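When a robot's grip goes wrong

Pladbridge Science Pages, for readers aged 9 to 12

A robot arm needs something to work as its hand. This part is called a gripper. Many grippers have only two fingers, which close towards each other until an object is held between them. A person can feel an object starting to slide and squeeze harder without thinking. A robot can do this only if it has sensors to measure the slide and instructions that tell it what to do next.

This page explains a fault that happened in the test room at Relteck, a workshop in Pladbridge where robots practise jobs found in ordinary homes. No one was hurt. The fault is useful to study because it had more than one cause.

What the robot was meant to do

The robot had to carry a length of thin plastic tube past a door and put it in a tray. The program was called Drasham. It split the job into steps: close the fingers, lift, move sideways, lower, open the fingers. Each step began when the one before it was finished.

The fingers were set to close with a force of 2 newtons. A newton is the unit used to measure a push or a pull. An apple of ordinary size pulls down on your hand with a force of one newton, more or less.

What went wrong

On the first 21 runs the tube arrived in the tray. On the next run, its free end caught behind a door handle. The arm kept moving. The tube was pulled tight, slid between the fingers and sprang out sideways. The robot then carried on to the tray, lowered its empty fingers, opened them and reported that the job was complete.

There were two separate faults here. The first was that the tube got caught. The second was that the robot did not detect it.
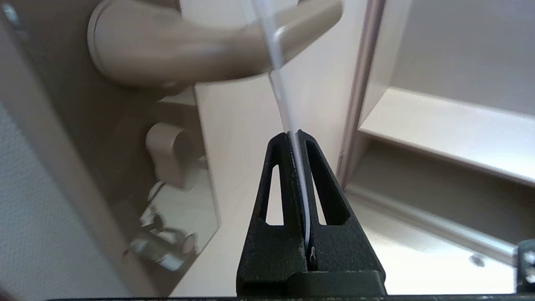

Door handles are difficult for robots that carry long, bendy things. A solid block keeps its shape, so the program can work out how much room it needs. A tube bends, swings and trails behind the arm. The program knew where the fingers were at every moment, but it had no measurement of where the far end of the tube was.

Why the robot did not stop

The arm had a safety limit. If anything pushed or pulled on it too hard, the motors would switch off. This limit was there to protect people and furniture from a hard knock. The tube slipped out before the pull was strong enough to reach the limit, so the motors stayed on.

The gripper also had a sensor that measured the gap between the fingers. When the tube left, the gap became smaller. The sensor recorded the change 530 milliseconds before the arm reached the tray, a little over half a second. The program checked the gap only once, at the start of the lift, and ignored it after that.

How the fault was repaired

Squeezing harder might seem to be the answer. It was tested and rejected. A soft tube can be crushed flat, and a tube held very firmly will pull harder on whatever it is caught on.

Three changes were made instead. The path of the arm was moved 200 millimetres away from the door. The program now checks the gap all the way through the job - if the gap changes, the arm stops and waits for a person. The arm also moves more slowly when it holds anything that can bend. The new rules were written using the Arnardóttir checklist, which the workshop fills in after every fault, including small ones.

Staying safe near a robot arm

Stay outside the marked line while the arm is switched on. An arm that has stopped may only be waiting, and it can start again without a sound. If something is caught, do not pull it free. Tell the adult in charge, who will press the red stop button first.

Words to know

Gripper: the part of a robot that holds things.
Sensor: a part that measures something, such as a distance or a force.
Fault: something in a machine that does not work as it should.
Millisecond: one thousandth of a second.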